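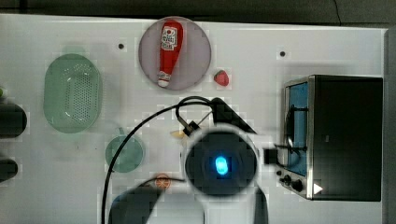
How long does fresh ketchup keep?

Ours keeps for 2 weeks in the fridge with the lid on tight. The recipe has less sugar and less vinegar than most store ketchup, so please don't leave it in the cupboard once it's made. You can freeze it too! Ice cube trays work really well, and a cube or two melts straight into a pan of beans.

Do I have to peel the tomatoes?

Nope. Cook them with the skins on and push everything through a sieve or a food mill at the end. You get a better color that way, and you skip the whole business with the boiling water.

Which tomatoes should I use?

Any paste tomato is great – they have thick flesh and not much juice, so they cook down faster. We grow one called Gulus every summer and it makes the richest batch of the year. Big slicing tomatoes are fine, but plan on a longer simmer. In winter go ahead and use canned. We do, and we love it.

Mine came out thin. What now?

Put it back on low heat with the lid off and stir it every few minutes. It will thicken more as it cools, so test it first: drop a spoonful on a cold plate and tip the plate. If a watery ring runs out around the edge, keep going. Please don't add cornstarch. It goes gluey after a night in the fridge.

What spices go in the basic version?

Allspice, clove, mustard seed, a bit of celery seed and black pepper. Tie them in a piece of cloth and fish it out when the sauce starts to thicken. Go easy on the clove (really, go easy – one too many and the whole pot tastes like a holiday ham).

Can I make it without sugar?

You can. A grated apple or a handful of raisins cooked in with the onions gets you most of the way there. A reader in Dramcombe uses roasted carrots and sent us a jar, and it was so good on eggs that we made our own the next Saturday.

Can I can it for the shelf?

Only with a recipe that has been tested for canning. Ours hasn't, so it's a fridge and freezer recipe.

What about strawberry ketchup, or plum?

Oh yes, please try them! Fruit ketchups are older than the tomato kind in plenty of kitchens. Plum is wonderful with pork, and strawberry with a little extra black pepper is lovely on grilled cheese. Start with a small batch, and hold back half the sugar until you've tasted it.

Where do your swing-top bottles come from?

We buy ours from Bastden, the kitchen supply shop. Any clean glass jar does the job, though, and a wide mouth is easier to fill and wash.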